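Wulham rebaptise ses trottoirs, qui n'avaient rien demandé

WULHAM – La municipalité a adopté en juillet, par 4 voix de majorité, un nouveau règlement de propreté qui compte 187 articles. Le précédent tenait sur une page, que plus personne ne retrouve.

Le texte interdit de sortir ses sacs avant 19 heures et de les sortir après 19 h 30. Les habitants du quartier Tenby, où les bus passent à peu près quand ils veulent, disposeront donc d'une demi-heure pour rentrer du travail et faire preuve de civisme. L'amende est fixée à 300 euros – le prix, note l'opposition, d'un banc d'occasion.

La société Ruppert, chargée du nettoyage, a reçu un cahier des charges où le mot « trottoir » cède la place à « espace piéton partagé ».
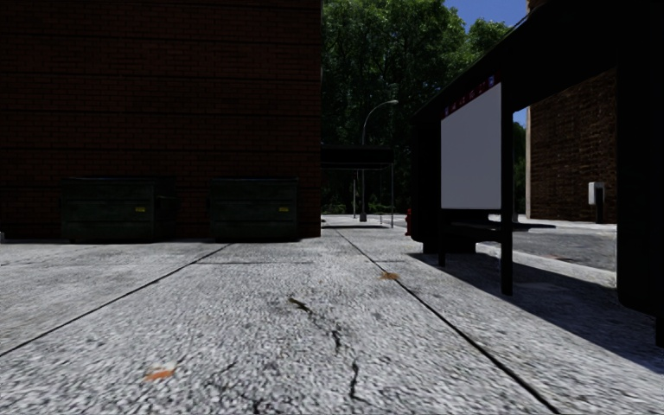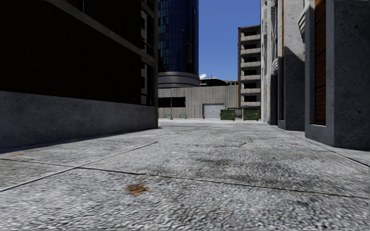
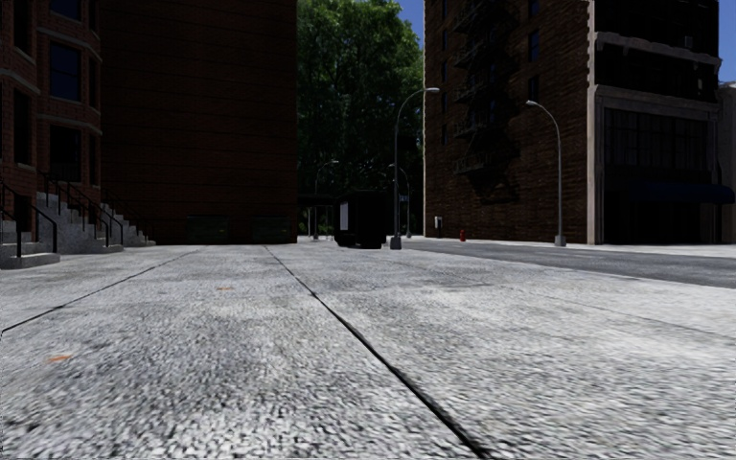
Les commerçants de la rue Erkari réclament pour leur part un délai. Ils ont obtenu une réunion d'information, prévue à 19 heures.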